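Wednesday, late

Spent the afternoon being a robot. Somebody has to be. The Otari task list wants 300 good demonstrations by the end of July and I had 12 as of lunch, so I put on the headset, picked up the controllers and went to work in a dining room that exists only on the Brendine server.

The job is to pick up the remote control and put it in the cardboard box. A toddler can do this. I have a degree and a dental plan, and I needed 40 minutes to get one clean run. Depth is the trouble. My hands think the remote is closer than the simulator thinks it is, and the simulator wins every argument. I knocked it on the floor twice. Then I got it all the way over the box and let go too early -- it hit a flap and slid off, very slowly, as if to be polite about it.

By four I had a rhythm. Come in low, turn the wrist first, close, wait a beat, lift. The waiting matters, or so the Ludix notes say, since a model trained on a fidgety person learns to fidget. I am a fidgety person. I deleted a whole batch from before coffee on those grounds.

They shuffle the room's colors between runs, so I have now tidied up in some places no decorator would admit to. My favorite so far has a green parquet floor and a flowered cabinet. 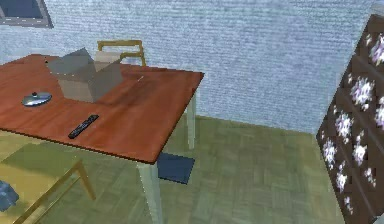

The dining room, green floor edition. Remote still on the table.

Total at quitting time: 31. Wrist hurts. Came home and missed the coffee table with my keys.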